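From: Zitarville Robot Club list
Date: June 29, 2019
Subject: Re: [zrc-build] camera keeps losing the platform

Hi all,

Sorry this took me a few days, I've been grading and then the dog got into the filament box (she's fine, the filament is not). Answers mixed in with the quoted bits.

> We ran the docking routine again Thursday and the arm stops short
> every time. It sees the tag from far out, then once it gets in close
> it drops it and just sits there. Did somebody change the tag size?

Yes! That was me, back in March, and I thought I'd put it on the wiki and I plainly did not. The old tag was too big for the wrist camera up close, so I printed a smaller one and never touched the config. If you pulled the code before then you've still got the old size in there and your distances will be nonsense. Pull again, look in the Kamis folder, and change the one line at the top. Don't change the other one further down that looks just like it, that belongs to the rolling base.

> Also we're getting 533 for the focal length and the notes say 749.
> Which one is right??

Both, sort of. The 749 is from the old camera at full resolution, the one with the cracked mount. If you're on the replacement then 533 sounds fine to me, but please redo the calibration yourselves instead of copying a number out of an email, mine included. It takes 12 good shots of the checkerboard. Tilt the board around while you do it! Last time we had a whole set taken dead flat and the results were garbage.

> Can we just tape the tag to the wall? The platform is a pain
> to line up.

I'd love to say yes, but the Bustance rules want it lying flat on top of the platform, and the wall won't be there on the day anyway. What you can do is stick it down on all four edges so it doesn't curl. A curled corner was what cost the Savchuk team their second run at the spring meet, and they'd been beating us up to then, so I didn't complain too loudly.

And watch your approach angle. Coming in low squashes the tag toward the back and the detector gets jumpy about the corners.
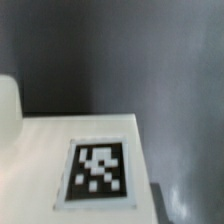

If the detection flickers, try slowing the arm down before you start messing with thresholds. I spent two evenings on thresholds last year and ended up putting every one of them back. The edges go soft on that camera, more so when it's moving, and the detector really wants clean corners.

> Is the room open Saturday?

It's open from ten, I'm there till three or so. Bring your own laptop charger please, the shared one has wandered off again. If whoever has the short USB extension could bring that too I'd be thrilled, we can't run the wrist camera and the base together without it.

Oh, and forms for the Bustance trip, I'm still missing a bunch. Paper ones only, the school won't take a scan.

See you there!

--
zrc-build mailing list
To unsubscribe, send a blank message with "unsubscribe" in the subject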